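Tenesgate Adds Paper Garland Kit to Duvov Party Craft Line

Kit covers cutting, folding and stringing; no glue gun or sewing machine required 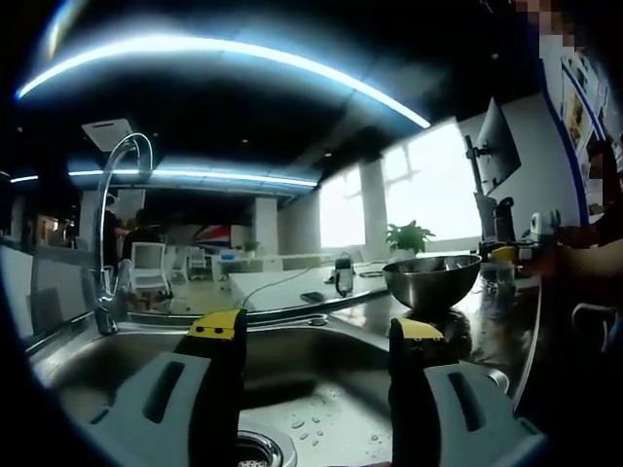
Product Overview

Tenesgate has announced the Duvov Garland Kit, a boxed set of pre-scored paper for making hanging party decorations at home. The kit ships in April through craft stores and the company's own website.

Each box contains 1000 paper strips in 5 colors, a spool of cotton cord, a blunt threading needle and a printed instruction sheet. Strips are scored at the fold line and punched at both ends. A finished section is made by folding a strip, looping it over the cord and pressing the ends together with the adhesive dot supplied. Sections can be spaced by hand or set against the marks printed on the cord.

Materials

The paper is uncoated and accepts water-based markers, rubber stamps and acrylic paint. Painted strips should be left flat until dry before folding. Glitter glue is not recommended on the scored area, as it stiffens the fold and may cause the strip to crack.

The cord can be knotted or taped. Removable hooks are not included.

Patterns

The instruction sheet gives 7 patterns, including a plain chain, a fan, a double fan and a tassel row. Two are suitable for children working with an adult. Additional patterns, named Won and Wondow, can be downloaded in letter size and printed on a home printer. Won is a flat banner with space for a name or short message. Wondow is a vertical strand intended for hanging in front of glass.

Ordering

The kit is listed under item number 1609. Refill packs of strips are sold separately in single colors. Cord refills will follow later in the year. Retailers may request a sample box and a shelf card through the Tenesgate trade desk.

Print this release
E-mail this release

Recent Releases
Duvov Tissue Flower Set Now Sold in Refill Packs
Tenesgate Updates Instruction Sheets for Paper Lanterns
New Colors for Duvov Cotton Cord
Tenesgate Trade Desk Extends Hours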